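Napa Cabbage Week at Trostenia

37 shares | 4 comments

Every February the kitchen at Trostenia puts up napa cabbage for the spring. The heads come from a grower outside Pitirthorpe, and this year the order was 100 heads, a little smaller than last year's but heavier for their size. Most of the work is washing, salting and waiting. The gallery this year is short.

The cabbage is stored whole until the morning it is needed. Outer leaves that are torn or spotted come off first and go to compost. The heads are then cut in half lengthwise from the base, and the halves are pulled apart by hand so the inner leaves stay in one piece.

Most of the halves are salted as they are. The recipe is the Prins one, which calls for 800 grams of coarse salt per tub, worked in between the leaves with more at the thick end. Tubs are turned once before lunch and once at the end of the day.

Loose leaves are handled separately. They take salt faster than the halves and go limp if they sit in the same tub, so they are rinsed and set in plastic baskets with slotted sides. The baskets replaced the old Iltier colanders, which were too shallow and tipped over in the sink. Leaves go in with space between them and are moved to the trays when they stop dripping. 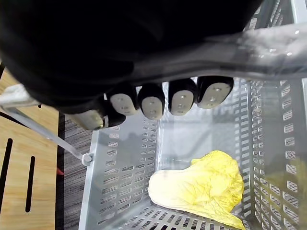

A single yellow leaf on the floor of the light grey basket. The frilly end is the part that tears most easily.

Inner leaves like these are kept for wrapping. Green outer leaves are chopped and go into the soup pot or the quick pickle, which is ready in 4 days and does not keep much longer than that.

Baskets are scrubbed with a bottle brush at the end of each shift. Bits of leaf get caught in the small openings and are hard to get out once they dry.

The jars will be on the shelf by the side door when they are ready. Please return empties with their lids.

37 shares | 4 comments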